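Drekell Sedetti Home Weather Station: A Winter and Half a Summer Later

The Sedetti costs $295, and for that Drekell promises "storm-ready forecasting for your own backyard." I don't believe in backyard forecasting. A weather station on a pole can tell you what the air is doing at the pole. The forecast comes from somebody else's computer model, fed by satellites and balloons and airport instruments, and it would be the same forecast if you had bought nothing. So I set the slogan aside and tested the Sedetti as what it is, a box of sensors with a screen.

The box holds the outdoor unit (temperature, humidity, wind and rain in one molded body), an indoor display, a mounting bracket and a bag of hardware. The bracket is fine for a fence post and poor for anything taller. I threw out the clamps and used my own. The quick start sheet says setup takes 15 minutes. Mine took an afternoon, most of it spent getting the display to hold on to the outdoor unit's signal through one exterior wall. It did settle down in the end, and has dropped only a handful of readings a month.

Temperature is the best thing here. I have an old liquid thermometer in a proper white louvered shelter that has been in the same spot since 2000, and on cloudy days the Sedetti agrees with it to within a degree. On sunny, still days it reads warm, sometimes by 4 degrees, and the worst time is the hour before sunset when low light gets in under the plates of the shield. Snow cover makes it worse, with all that glare coming up from below. Drekell calls the shield "lab grade." Which lab, it doesn't say.

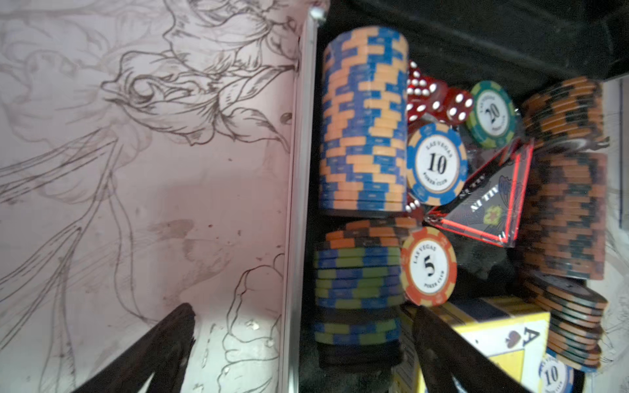 A reader wrote in after my first notes on this station to say that I was being too hard on the shield, that every station at this price runs warm in the sun, and that a small fan would fix it. Fair enough on the first point. But I would like the fan to come from the company that wrote "lab grade" on the carton, and the outdoor unit has no place to put one without blocking the airflow at the bottom. The reader also said the humidity sensor on theirs got stuck at 99 percent for two days following a fog. Mine has done that too, though only once.

Wind is where most home stations fall down, and I can't blame Drekell for all of it. Real wind measurements are made 33 feet up in the open. My pole is behind a garage. When the big March storm came through Pillby, the airport reported gusts that took down limbs all over town, and the Sedetti's highest reading would barely have bothered a flag. That is my yard and my garage talking. What bothers me is that the display then put up a green "Calm conditions" banner while my trash can was in the neighbor's hedge. A station that doesn't know how it is sited shouldn't be handing out verdicts.

The same storm turned from rain to sleet to snow over one long night, and here the Sedetti simply gave up. The rain gauge is a tipping bucket with no heater. Snow piles up in the funnel, nothing tips, and the display says zero. Two days later the sun comes out, the plug melts, and you get a nice record of heavy rain under a blue sky. Every unheated bucket does this. Most makers say so in the manual. Drekell puts it in a footnote to a footnote, after several pages on "all-season precipitation intelligence," and I wonder how many people up north have bought one of these on the strength of that phrase.

If you care about snow, get a flat white board and a ruler. Measure before it settles, wipe the board, measure again. To find out how much water is in it, bring in a core and melt it. It's dull and cold and it beats anything this station can do between December and April.

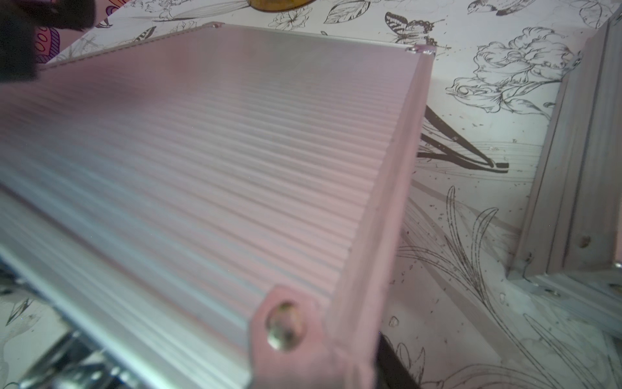

For plain summer rain the bucket is better than I expected. In steady, moderate rain it has tracked my manual gauge closely enough that I stopped worrying. In a hard downpour it reads low, as the bucket can't tip fast enough to keep up. There is a correction setting buried under Advanced, and it helps a little. Clean the funnel screen often. Mine clogged with maple seeds in the spring and I lost most of a week's totals before I climbed up to look.

Now the app, which is called Yurt and which you more or less have to use. Yurt wants an account, your location and permission to send you notices. It got my elevation wrong at first. I'm at 421 feet and it had decided I was close to sea level, so every pressure reading was off until I found the field and typed in the right number. If you live anywhere with a hill in it, check this on the first day.

Yurt also shows a satellite picture with your station as a blue dot in the middle of it, and this is the part that gets shown off in the ads. It looks great. Watching a storm's long comma of cloud swing in over the dot is a pleasure, I'll admit it. But the picture has nothing to do with the hardware, and it isn't live either. The time stamp is small and gray, and I have seen it run well over an hour behind during bad weather — just when everyone wants to look. You can get fresher pictures for free from the government weather sites, with better labels and no blue dot.

One more complaint about the imagery. After a storm, the app colors fresh snow cover and low cloud in the same white and offers no way to tell them apart. Run the loop and you can work it out, since cloud moves and snow stays put. With one still picture you're guessing. A company selling this to beginners could spare a sentence to explain it.

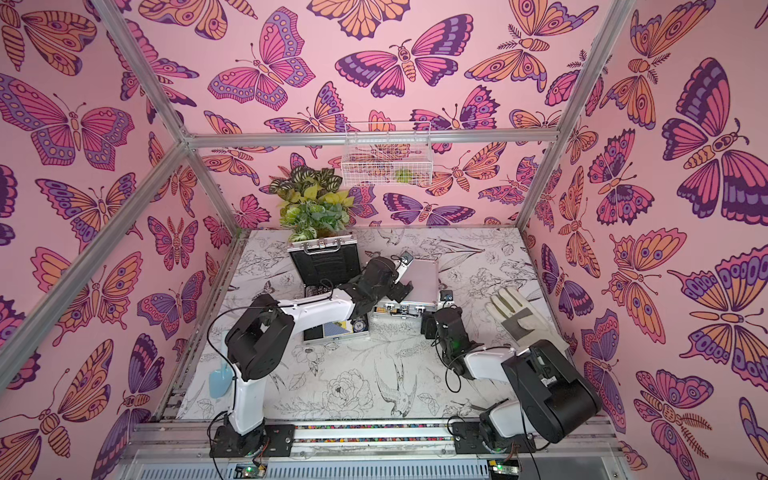
Backyard Instruments | 8/3/18 | By the Pillby Weather Page

Battery life: Drekell claims a year on one set, helped along by a little solar panel. I used lithium cells and they are still going. With ordinary alkalines I would expect trouble in deep cold, as with any outdoor gadget.

Data: you can export your records, but only through Yurt and only a month at a time. The display keeps highs and lows and nothing else. If Drekell shuts the service down, whatever you haven't exported is gone. I asked customer support if there was a way to log straight to a computer, and got back a cheerful note with a link to the page I had just been reading.

Build: the wind cups are good and still spin freely. The plastic has yellowed on the south side. The display's stand snapped the first time I moved it, so it leans against the toaster.

Would I buy it again? At full price, no. It's a decent thermometer in the shade, a decent rain gauge in rain, and a wind gauge that is only as good as your pole. Knock a third off and drop the forecasting talk, and I'd have much less to argue with. Anyone in snow country should put the money toward a good manual gauge and a proper shelter first, then see if they still want the screen.

I'm leaving mine up through next winter to see how the humidity sensor ages, and I've ordered a taller pole.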